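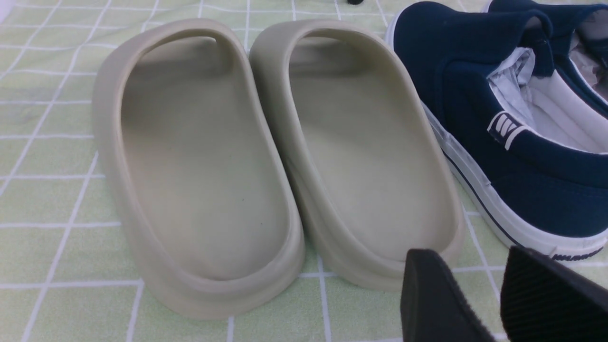

Figure 4. Molded foam slides, the kind of footwear most often listed as "indoor only" on the entry form.

4.2 What the shoes-off households reported

The claim that taking shoes off at the door makes for a cleaner home is repeated so often that it is rarely tested. The Sastwood survey is usually cited as the test. We went back to its forms and its dust weights, and we are less sure than its authors were of what it shows.

Of the 206 households that signed up, 158 returned both the entry form and the closing form. The 48 that dropped out were not followed up. The original report treats them as missing at random, which seems generous. A household that gives up on a cleaning diary may well differ in its cleaning from one that keeps it to the last page, and the entry forms hold too little to check.

Among those that stayed, 83 described themselves as shoes-off. The form gave no definition. In the free-text box, some of these households allowed shoes in the kitchen, some made exceptions for guests, and several used the label for a rule that applied only to children. Many kept a separate pair for indoor use, then wore that same pair to take out the trash or collect the mail. Whether such a household belongs in the shoes-off group is a matter of taste, and the survey left it to the taste of whoever filled in the form. 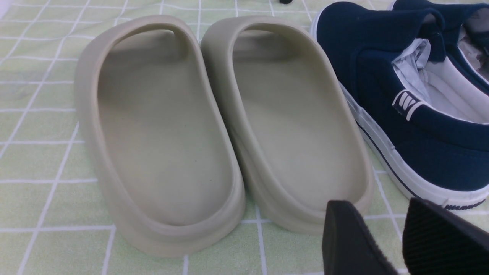 Áine McGrath has argued that this looseness should count in the survey's favor, on the grounds that people live by loose rules and a strict definition would describe very few real homes. We take the point about realism. It does not rescue the comparison. If the two groups overlap in what they do, a difference in dust between them has to come from somewhere else, and the obvious candidate is how often the floors were cleaned.

The entry form did ask about vacuuming, in a single item with three possible responses: "often," "sometimes" and "rarely." Shoes-off households chose "often" more than the others did. Pirzada's reanalysis adjusted for this item and found that the gap in dust weight shrank but did not close, and he read what was left as the effect of the shoe rule. We would be slower to do so. An adjustment is only as good as the item behind it, and one household's "often" may be another's "sometimes."

The dust itself raises further doubts. A total of 993 samples were taken from hallway floors, all within arm's reach of the front door. A shoe rule could plausibly change how much grit lands there. It could also move the grit a short way, to a mat, a rack or the porch, with no change to the rest of the home. No samples were taken from bedrooms or living rooms, yet the report's summary speaks of "cleaner homes" throughout. Weather is a related problem – collection began in September and ran into the wet months, and homes were visited in the order they signed up. Shoes-off households tended to sign up early.
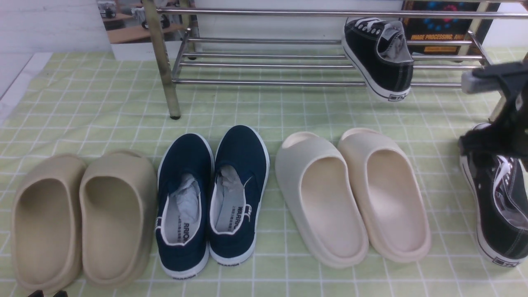 Could the existing samples be reweighed to settle the matter? Only in part, as the bags were labeled by household and visit but not by distance from the door, so a fresh weighing would improve the precision of a figure whose meaning would stay unclear.

Our own reading is modest. The survey supports the statement that people who call their homes shoes-off had somewhat less dust near the front door during the visits. It does not support advice to the public, and the leaflet later based on it goes well past the data. Section 4.3 turns to the Kument diaries, which have fewer households but a usable record of cleaning times.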